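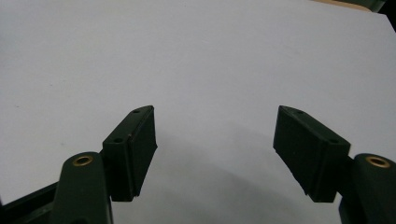 Prunemham library to lend sewing machines from August

Prunemham Public Library will start lending sewing machines to cardholders in August, library director Vibeke Þórarinsdóttir told the town council at its evening meeting.

The library has 19 machines ready to go out. Most came from the home economics rooms at the old Tradham middle school, which closed last year. The rest were bought with money left over from the library's summer reading budget.

Borrowers must be 18 or older and hold a full Prunemham or Tradham card. A machine can be kept for 2 weeks and renewed once if no one is waiting for it. There is no fee, but a late machine will cost the borrower $6 a day — the same rate the library charges for its projector and folding tables.

Each machine comes in a hard case with a foot pedal, a power cord, spare bobbins and a printed guide. Needles are not included. The front desk will sell them at cost.

"We get asked about this more than almost anything else we don't have," Þórarinsdóttir said. "People want to hem one pair of curtains. They don't want to buy a machine for that and then find a closet for it."

The machines were cleaned and tested by Zakhar Tkachenko, owner of the repair shop Zirkach on Mill Street. Tkachenko has a one-year contract with the library and will check each machine when it comes back. He told the council that the school machines are heavy and plain, with few stitch choices, and that he expects them to hold up better than newer ones.

Four of the school machines could not be saved and were taken apart for spares.

Council member Triin Lukoševičius asked who pays if a machine is dropped or comes back with parts missing. Þórarinsdóttir said borrowers will sign a form making them responsible for damage up to $25. Anything above that will come out of the library's equipment fund. Lukoševičius said she thought the limit was low and asked for a report on repair costs after the first six months. The director agreed to bring one.

The council did not need to vote on the plan, as no new town money is involved. It did approve a related request to keep the library's lower meeting room open until 9 p.m. twice a month for sewing classes.

Those classes will be taught by Chie Murakami, a retired costume maker who worked for theaters in the area for most of her career. The first class covers threading, winding a bobbin and sewing a straight seam. Later ones will deal with zippers, patching jeans and taking in a waistband. Classes are free and open to teenagers as well as adults, although anyone under 16 needs a parent in the room.

Murakami said people should bring something they already own and want to fix. "A practice square is fine for ten minutes," she said. "After that it's better to work on a shirt you miss wearing."

Fabric for the first round of classes is being given by Pavliuk, the upholstery firm on the Tradham road, which has been setting aside cotton ends and lining since the spring. Manager Marichka Pylypenko said the firm usually sells its offcuts by the bag and will keep doing that, but can spare enough for the library through the winter. She asked that people not stop by the workshop looking for free fabric, as there is no counter there and the floor is not open to visitors.

Machines will be shelved behind the front desk and will not be on display. Patrons can place a hold through the library website or by phone once lending opens. Holds will not be taken early. A machine on hold will be kept for three days before it goes to the next person on the list.

Lending between the two towns will work a little differently. Tradham cardholders may borrow a machine but must pick it up and return it in Prunemham. The van that carries books between the branches does not have the shelf space for the cases, and Þórarinsdóttir said she did not want them riding loose with the book bins.

The library is also looking for a serger in good working order. Anyone with one to give away can call the front desk during open hours. Donated machines of other kinds are not being accepted at this time, and should not be left in the book drop.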